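4. What the setup cost us, and what we'd budget next time

4.1 Starting from the table

Most papers on hand-held gripper collection give the equipment one line, usually somewhere near the end, and I get why. It's not the fun part! But I did the ordering for Skidow, and the number I get asked for most is the price of a station, so I'm going to spend a section on it. If you only care about the policies, skip to Section 5.

When I wrote the first purchase plan I had a pretty simple picture in my head. You need a pair of grippers, a table, something to record onto, and a person. I priced the pair, added a bit for cables, doubled everything because we wanted 2 stations, and sent it off. The grippers came from Trelar at $1,242 for the pair, and I was pleased with myself, because that came in under what we had set aside.

What I hadn't priced was everything the grippers touch or hang from. Each one is wired, so there is a cable running off the back of it every minute somebody is working, and a cable that gets bent all day is something you buy more than once. Then there are stands, tape, curtain fabric, a second desk for the electronics (you do not want those on the work table, we tried), and the objects themselves. The objects are cheap one at a time. A glass and a card cost next to nothing. But you want spares of each, the same model as the first one, and the store will happily stop carrying your glass halfway through a study.

The way I'd plan it now is to draw the station first and walk around the drawing with the order form. Anything you pass that isn't on the form goes on the form. Figure 3 is as good a shopping list as any spreadsheet I made.

Figure 3. A station in use, with both grippers at the work table and the card-and-cup objects set out.

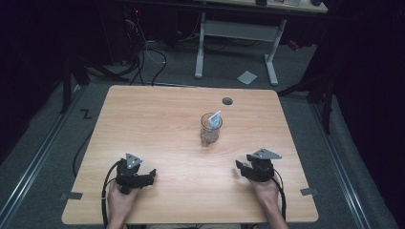
A reader of our draft objected that all this is small change next to salaries, and wondered why we would bother breaking it out when the people doing the collecting cost far more than any roll of tape. It's a fair point, and for a big lab I think it's right. For a group our size it isn't the total that hurts. Our salaries were on one account and our equipment on another, and money doesn't move between them without a form and a wait. So a missing cable could stop two paid people for an afternoon while the salary account was perfectly healthy. The same reader suggested pricing downtime and treating spares as insurance against it, and I've borrowed that idea for the rest of this section.

4.2 Things that wear out

I'd split the budget into three piles. The first is stuff you buy once (table, desk, stands, curtains). The second is stuff you hope to buy once but should have a plan for, meaning the gripper bodies and the recording computer. The third is stuff you will definitely buy again, and that's the pile I got wrong.

Fingertip pads are the big one. The pad is the part that meets the object, over and over, and it's soft on purpose so that it grips. It catches on edges and rubs on tabletops. It also changes how the gripper behaves as it goes, and that matters more to us than the price. If a pad holds a thin card a little worse in the last week of a session block than in the first, people adjust without noticing, and then your demonstrations have drifted and you have no record of why.

We didn't write a replacement rule into the first plan. We changed pads when somebody complained, and people vary a lot in when they complain! One of our collectors would swap at the first loose edge and another would have kept going until the thing fell off. My advice is to pick a rule before you order, even a crude one based on hours, since the rule is what tells you how many sets to buy. Then take a close picture of the open fingertips at the start of each shift, against the bare table, and keep it with the recordings. It takes a few seconds and it's the cheapest line in the whole budget.

Figure 4. Open fingertips over the bare tabletop, with wear at the edges of the pads.

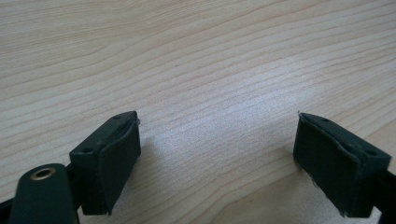

Once we had a rule, the order got easier to write. Skesel sells the pads in packs, and our first proper order, with pads, spare fingertip blocks and a handful of screws, came to $686. That's more than half of what we had paid for the pair of grippers, and it surprised everybody who had to sign for it. I'd put a line like that in the original request, where it looks normal next to the hardware. Asking for it later, on its own, makes it look like you broke something.

A few smaller notes on this pile. Buy the blocks as well as the pads, because peeling a pad off neatly and gluing a new one on is slower than unscrewing the whole fingertip. Keep a finished pair ready in a drawer and do the gluing in quiet hours. Label the drawer left and right. And if your supplier offers two pad materials, settle on one before collecting anything you plan to keep. We tested a second material in February and lost most of that month's recordings to the comparison, which I should have scheduled as its own little study.

4.3 Lead times

Prices were easier to guess than waiting. The grippers were quoted at 16 weeks and that's what they took, so no complaints there, but I had planned the rest of the purchases to land at the same time and they absolutely did not. The desk and curtains arrived early and sat in the hallway. The cables arrived late. Our collectors were already under contract, and I ended up having them build object sets and write task instructions, all of it useful work that I'd still have preferred to do in a calmer way.

The schedule I'd use now runs backward from the first paid collection day. Order whatever has the longest quote first, by itself, the minute the money is released. Order the cables with it even though they ship fast, since they're small and you can store them anywhere. Leave furniture until the gripper shipment is confirmed. Then hold back a couple of weeks between the last delivery and the first session for taping down the layout, because you'll set the table up wrong at least once. Ours moved three times before we marked its place.

We also got a quote from Ivanyshyn for a complete station, assembled and delivered, covering the mounts and the cabling as well. It was well above our parts list, and we said no. I've gone back and forth on that. If I count the hours two of us spent on mounts and cable routing, the gap shrinks a lot, though it doesn't close. What tipped it for us was repairs. We wanted people in the room who knew how every piece went together, and building the first station ourselves gave us that whether we liked it or not. A group with less bench space, or with a deadline closer than ours was, could easily come out the other way.

4.4 When a real arm enters the plan

Everything so far is for collecting with hand-held grippers, and part of the appeal is that you can start before you own an arm at all. That's how we sold it internally. I still think it's a good argument, but it does push a decision down the road, and the decision has a cost attached.

The fingertips on the arm need to match the ones in people's hands, in shape and in pad material. So each purchase you make for the hand-held side is also a quiet commitment for the robot side. We ordered fingertips without checking the mounting pattern on the arms we were considering, and we ended up drawing an adapter for it. That was a weekend's work. It would have been a ten-minute email if I'd asked Trelar up front, before paying.

I'd also buy the spares for both sides from the same batch if you can afford to. We couldn't, and the second batch of pads felt a touch stiffer to several of us. I have no measurement to back that up, so treat it as a hunch, but the grasp results in Section 5 were all collected on the first batch and the arm trials in Section 6 were run on the second.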